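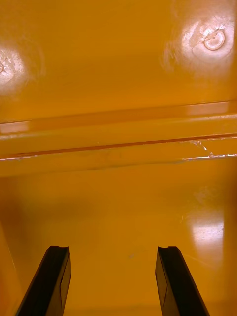
Vulberg bin-picking cell: open day review

I went to the Vulberg open day in May expecting a sales pitch, and I got one. The cell is sold to small shops that want parts lifted out of plastic bins without a person standing there all shift.

Yasir Sethi ran the demo. The claim on the banner was 100 picks without a miss. I stayed for 50 and saw 2 misses, both on parts lying close to the wall. He blamed the lighting. Maybe so, but my shop has lights too, and a glossy orange bin throws glare right back up at the wrist camera.

The fingers are plain black things with a small notch at each tip. I liked them. I liked the bin less: there's a jagged white scuff along the ridge inside, and I asked Charmaine Mathebula what a year of scraping would do to it. She said bins are a consumable. They aren't in the quote.

Setup looked easy enough, and the stop button is where your hand wants it. Still, I'd want a week with my own parts before signing anything. Two stars out of five for now.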